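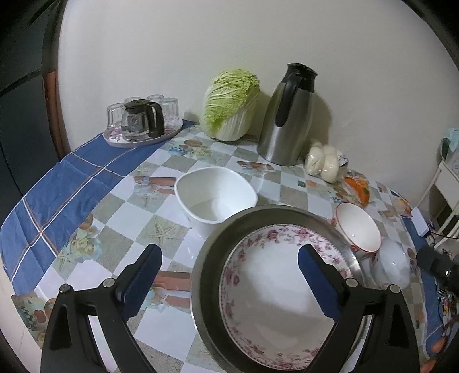
Cuaderno del taller de cocina Druso
Entrada del 02/11/2020
Redacta: Prasanna Dewan

Se deja constancia de la disposición adoptada para el puesto de lavado y servicio. La mesa de cantos redondeados permanece junto a la pared clara. Se mantienen los dos manteles: debajo, el azul de líneas blancas y marrones; encima, el de cuadros con motivos marinos y de frutas. El superior es brillante y resbala sobre el de tela, por lo que conviene fijarlo con pinzas antes de la próxima sesión.

La palangana grande de acero inoxidable se destina al plato de servir blanco con orla de flores rosas y burdeos. El recipiente blanco hondo queda detrás, al alcance de la mano. El termo y la col comparten la mesa; la col se pesará aparte y sin las hojas exteriores.

Pesada anterior, según la hoja de McIver: 540 g de col limpia. Sal: 9 g. Reposo: 50 minutos, removiendo 3 veces. El resultado se consideró aceptable, algo salado para servir sin aclarar.

Pendiente:
- Repetir con la misma cantidad de col y menos sal.
- Solicitar a Clesix otro mantel inferior, de mayor caída.
- Anotar la hora de llenado del termo en la hoja común. En marzo faltaron varias anotaciones y no fue posible comparar las sesiones.

P. D.

Imprimir | Enviar por correo electrónico

Entradas recientes
Inventario de vajilla, armario Stutico
Salmuera y reposo: hoja de pesadas
Cuidado de los manteles del taller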